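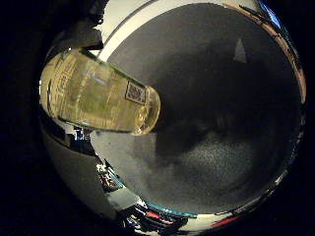 Robotique de manipulation, séance 2
Règles et bonnes pratiques autour d'une cellule
Notes de cours, version du 5 octobre 2025

Je reprends où on s'était arrêtés, c'est-à-dire au milieu de la discussion sur « le robot est collaboratif, donc on peut s'en approcher ». Je vous avais promis une réponse écrite, la voici (un peu longue, j'en ai peur).

1. Un robot collaboratif, ça n'existe pas vraiment

Ce qui est collaboratif, c'est une application. Vous prenez un bras léger, limité en force, avec de jolis carters arrondis, et vous lui mettez un couteau dans la pince : votre évaluation de la veille ne vaut plus rien. Les normes le disent avec plus d'élégance que moi. L'ISO 10218 est en deux parties, la première pour le robot lui-même, la seconde pour l'application et la cellule, et c'est la seconde que vous allez ouvrir le plus souvent dans votre vie professionnelle. La première concerne surtout le fabricant du bras. La seconde, c'est vous ! Vous qui choisissez le préhenseur, la table, l'objet, la position du poste opérateur.

À côté, gardez l'ISO 12100 sous la main pour l'appréciation du risque. Je l'ai relue en mai dans un train vers Posstead et je maintiens ce que je dis chaque année : la lecture est aride, mais la logique est très saine. On commence par définir les limites de la machine, on identifie les phénomènes dangereux, on estime, on évalue, puis on réduit. Et on réduit dans l'ordre : d'abord la conception, ensuite les protections, enfin l'information des utilisateurs. L'étiquette jaune collée sur le capot arrive en dernier. Dans les comptes rendus que je corrige, elle arrive souvent en premier, et je le signale en rouge.

Pour ceux qui travailleront en Europe : le règlement (UE) 2023/1230 remplace la directive Machines 2006/42/CE, avec une application à partir de janvier 2027. Je ne vous demande pas de le connaître par cœur, je vous demande de savoir lequel des deux textes cite le dossier que vous avez entre les mains.

2. L'objet manipulé fait partie de l'analyse

Petite histoire. Quand je travaillais chez Benkirane, on avait un journal d'exploitation tenu par Ainhoa Figueroa, une vraie merveille, 2 626 lignes sur la durée du projet. Mahmoud Ait Ali a eu la patience de tout relire et de classer. Résultat : 613 lignes parlaient de l'objet saisi (glissement, chute, mauvaise orientation, étiquette qui se décolle), et une bonne part de ces lignes n'avait aucun équivalent dans notre analyse de risque. On avait parlé du bras pendant des pages, et de ce qu'il tenait, presque jamais.

Depuis, je fais toujours remplir une fiche objet. Elle contient :

- la masse à vide et la masse pleine ;
- le matériau de la surface de contact, et s'il se déforme ;
- le contenu, avec ce qui se passe s'il se répand ;
- la prise prévue, et les prises interdites ;
- l'identifiant, son emplacement, et qui le lit (un humain, une caméra, les deux).

Sur ce dernier point j'insiste. Un code carré collé sur une surface courbe suit la courbure, et selon la prise il se retrouve sous un doigt ou du mauvais côté. Décidez de l'emplacement du code avec la prise, en même temps, sur la même fiche. Keir Lennox, qui a repris mon groupe de travaux pratiques, préfère deux codes par objet. Moi je trouve que ça complique la traçabilité, on n'est toujours pas d'accord, vous choisirez votre camp.

3. L'espace autour

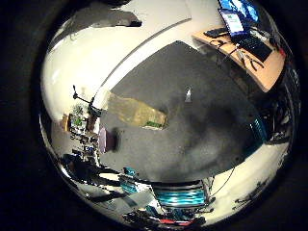
Le périmètre d'une cellule se trace au sol et se vérifie au sol, avec les pieds, en marchant. Faites le tour avant de mettre sous tension, lentement, les yeux en bas. Les câbles sont le sujet numéro un : un câble fin et sombre qui traverse en diagonale une zone de sol claire, comme celui de la vue ci-dessus, doit avoir un statut. Soit il reste, et il passe dans un chemin ou sous un passe-câble, soit il est provisoire, et il porte une date de retrait. Même raisonnement pour le poste de travail - l'ordinateur portable ouvert et l'enchevêtrement de câbles sur le bureau en bois, vous connaissez, vous avez le même chez vous. Sur un bureau ordinaire c'est juste agaçant. Quand l'ordinateur sert à commander un bras, un connecteur arraché peut vouloir dire perte de communication en plein mouvement, et il faut que la réponse du système à cet événement soit écrite et testée.

Ce que je vous demande de noter sur votre plan de cellule :

- le volume atteignable par le bras, outil et objet compris (tout le monde oublie l'objet) ;
- la position debout et la position assise de l'opérateur ;
- l'emplacement de chaque arrêt d'urgence et la main avec laquelle on l'atteint ;
- les cheminements de câbles, fixes et provisoires ;
- les endroits où une main pourrait se coincer entre le bras et quelque chose de fixe.

Pour le coincement, pensez aux étagères, aux montants, aux pieds de lampe, à tout ce qui est entré dans la pièce après la rédaction du plan. Un contact libre, où la personne peut reculer, et un contact où la main est prise contre un montant, ce sont deux cas séparés dans votre analyse. Si vous me les mettez sur la même ligne, je vous rends la copie.

4. L'arrêt d'urgence, encore lui

Je sais, je sais. Mais chaque année j'ai un groupe qui s'en sert pour mettre le robot en pause. L'arrêt d'urgence est une mesure complémentaire : il ne remplace aucune protection, et ce n'est pas un bouton de confort. Pour une pause, vous avez une commande de pause. Après un arrêt d'urgence, on va voir ce qui s'est passé, on réarme à la main, et le réarmement à lui seul ne doit pas relancer le mouvement. Testez-le en début de séance, bras à vide, et notez le test. Pas de signature, pas de séance !

À Tomton, Morfudd Parri m'avait montré une habitude que je vous recommande : une fois l'arrêt enfoncé, on attend que l'opérateur dise à voix haute « arrêté » avant d'entrer dans la zone. Ça a l'air bête. On s'y fait très vite et c'est redoutable pour éviter que deux personnes aient deux idées de l'état de la machine.

Question qui revient tous les ans : que fait la pince à l'arrêt ? Si elle s'ouvre, l'objet tombe. Si elle garde la prise, un doigt coincé reste coincé. Il n'y a pas de bonne réponse générale, il y a une réponse par application et elle se justifie dans le dossier, avec la procédure de dégagement qui va avec.

5. Liquides et contenants 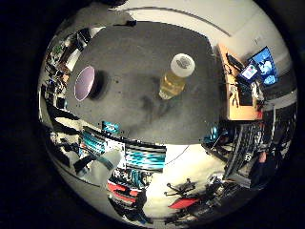 Figure 3 - Bouteille transparente à bouchon blanc contenant un liquide jaune, et récipient rond à intérieur mauve, sur plateau gris foncé.

Dès qu'il y a un liquide sur la table, la fiche objet change de catégorie. Je veux y lire le nom du liquide en toutes lettres (« liquide jaune », ça ne nous dit pas s'il faut des gants), le volume maximal autorisé, l'état du bouchon et la conduite à tenir si ça coule. Un liquide qui bouge dans un contenant à moitié plein déplace aussi le centre de masse, donc vos réglages validés avec une bouteille vide sont à reprendre. Ismail Ragab vous a déjà parlé des accélérations en bout de bras, je ne refais pas son cours, mais relisez ses pages avant de fixer vos vitesses.

Quelques règles de maison, que j'applique dans ma salle de Pukthorpe et que je vous prie de suivre :

- bouchon vissé et contrôlé à la main avant toute prise, sauf si l'essai porte sur le versement ;
- aucun transport de liquide au-dessus d'un écran, d'un clavier ou d'une multiprise ;
- de quoi essuyer à portée de main, hors du volume du bras ;
- pas de boisson personnelle sur le plateau, jamais, même « deux secondes » ;
- en cas d'écoulement : arrêt, constat, coupure de l'alimentation si du matériel électrique est touché, et seulement ensuite le chiffon.

La quatrième a l'air d'une règle de bibliothèque. Elle vient surtout de ce qu'un système de vision ne sait pas à qui appartient une bouteille, il voit un objet saisissable et il y va.

6. Avant la prochaine séance

Par binôme, vous me rendez le plan de votre cellule (à la main, c'est très bien), deux fiches objet complètes dont une avec liquide, et un tableau d'appréciation du risque qui sépare bien le bras, l'outil et l'objet. Comptez une page par document. Les binômes passent au tableau à la séance suivante, 25 minutes chacun, questions comprises, et je coupe quand c'est l'heure.

Si vous bloquez sur l'estimation de la gravité, écrivez votre hypothèse et avancez. Je préfère de loin une hypothèse discutable et visible à un chiffre tombé du ciel. Pour la consultation des normes, passez par l'accès de la bibliothèque et notez toujours l'année d'édition à côté du numéro : l'ISO 10218 a été révisée en 2025, et vous trouverez encore plein de supports (dont quelques-uns de mes anciens, pardon) qui citent la version de 2011.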